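Slow walking is also work

Jadwiga Zieliński has walked the streets of Furnard for her newspaper column since 2000.

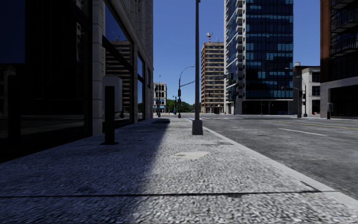
A wide sidewalk, half of it in the shade.

When I meet her, she is already wearing her walking shoes. "I never take notes when I walk," she says. "If I forget a thing, then it was not so important."

Her column has 3000 readers, most of them older than she is. They write to her by hand, often with complaints. One lady in Brurkilden has sent a letter every January - always on the same yellow paper.

I ask what she looks for. She thinks for a long time. "Bakeries, first. After this, people who talk with their neighbors from the window. In my childhood all women did so."

She writes each text in one evening, in the kitchen, and her editor, Boglárka Sárközi, cuts it the next morning. They have quarreled only over commas.

Will she stop one day? "My knees will decide it," she says, and asks if I want to come with her as far as the post office.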